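Selley Robotics Club – Two-Arm Bench Guide
Section 5: Setting up and running the box-closing task

Issued November 5, 2019. Replaces the loose sheets kept in the Berchtold folder. Questions on the arms go to Khrystyna Chornovol, questions on the Timetar recording software to Geetha Iyengar.

5.1 Before you start

This section assumes that both arms have been homed (Section 3) and that the gripper check in Section 4 has been signed off. Teams entering the Brullo round must use the settings given here. Teams doing free practice may change the speed limit but not the force limit.

You will need:
One corrugated box, open at the top, flaps attached
Green table cloth and binder clips
The team's log book
The stop button, on its lead, in the hand of the second operator

Two people are needed for every run. The first operator moves the arms. The second operator holds the stop button and does nothing else. A team with only one member present may do the table set-up but may not switch on the drives.

5.2 Preparing the table

1. Lay the cloth so that it covers the working area, and pull out any ridges. A ridge under the box will tilt it and the flap heights will be wrong on one side.

2. Clip the cloth at the edges. Keep the clip handles outside the reach of the fingers.

3. Put the box on the board. Open all flaps fully and let go of them. Do not crease them back by hand, as this gives one team a softer fold than the next.

4. Place the parts in the bottom of the box. Nothing may stand higher than the walls.

5. Bring both arms to the ready position and open the grippers.

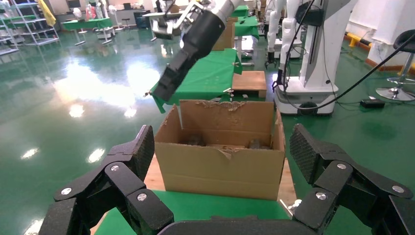
Boxes are reused until they fail inspection. Look at the fold lines first, then the corners, then the top edges. Surface wear is allowed. A front wall with a slight tear along the top, or a raised back flap where the paper has peeled into a ragged strip, is still good for practice, provided the fingers are set to close on sound board away from the damage. A split fold line is a fail. Flatten the box and enter it in the log as withdrawn.

Note: for a scored run, the judge supplies the box. Do not swap it for one of your own, even if it is the same size.

5.3 Setting speed and force

1. On the Timetar panel, open the task list and load task 1714.

2. Check that the speed limit reads 80 per cent. For a team's first session, set it lower and raise it only when the second operator agrees.

3. Set the grip force to level 2. Higher levels crush the board and leave a mark which the next team will then have to work around.

4. Press Apply. The values are not stored until the panel shows them in black. Grey values are the old ones.

5. Move each arm by hand control through its full working range, one arm at a time. Watch the cables at the wrist. There must be slack at every point.

CAUTION: Do not reach over the table while the drives are on. If a part falls or a flap springs back, call "hold", wait for the second operator to press stop, and then reach in.

5.4 Checking the wrist cameras

Each wrist camera must show both fingertips and the space between them. If one finger is missing from the view, the mount has slipped and needs to be reset as in Section 4.

1. Start a short recording with the arm at rest. Label it TEST.

2. Swing the arm from the ready position to the side position and back at the set speed.
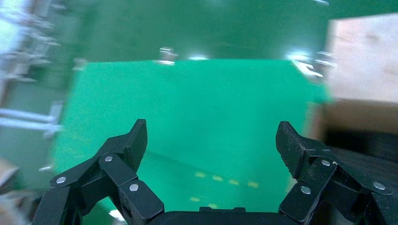

3. Stop the recording and play it back. Blur during the swing is normal and does not need to be reported. Blur once the arm has settled is a fault – tighten the mount and repeat the test.

4. Delete the test recording. Files labelled TEST have been scored by mistake before, in the July round.

5.5 Folding the flaps

Work on one flap at a time. The order is free in practice. In a scored run it must be written down and handed to the judge beforehand.

1. Bring the folding arm to the flap with the gripper open. Approach along the line of the flap, so that one finger passes on each side of the board.

2. Close the gripper. Wait until the panel shows Grip held.

3. Lift the flap, then fold it towards the inside of the box. Keep the wrist turning with the board. A fixed wrist will drag the box across the table.

4. Keep the other arm clear, gripper open, above the table. It may be brought in to steady the box but may not press down on it.

5. Open the gripper and back out along the same line.

If the flap tears during the fold, the run may go on. Note the tear in the log against the run number.

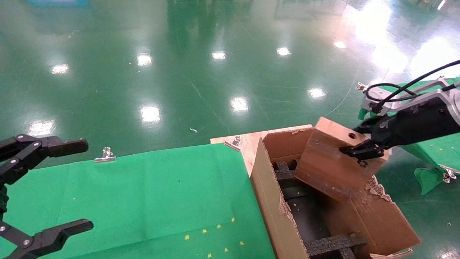 5.6 Ending the session

1. Return both arms to the ready position and open the grippers.

2. Switch off the drives at the panel, then at the base.

3. Take the parts out of the box and put them back in the team's tray.

4. Wipe the finger pads with a dry cloth. Paper dust builds up in the grooves and reduces grip.

5. Complete the log: team name, task number, speed, number of runs, boxes withdrawn. Both operators sign.

Faults found during the session are entered on the red sheet as well as in the log – the log alone is not read until the end of term.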